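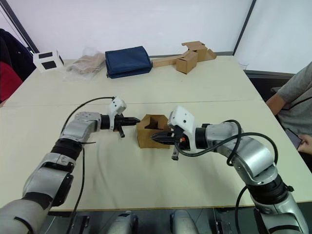 The packing tables, with one of the small boxes

Rendstead Parcels Group — minutes, July 19, 2020

1. Tables. It was warmly agreed that pushing the two white tables together has made packing much more pleasant, and we shall keep them so until November at least.

2. Boxes. We have 156 small brown ones left, and after a long and good-natured chat it was decided to order 600 more from Vekham.

3. Tape. Renodgate's was thought rather thin — one more roll to be tried before we grumble.

4. Next meeting to be held at Rivera Hall, with tea beforehand.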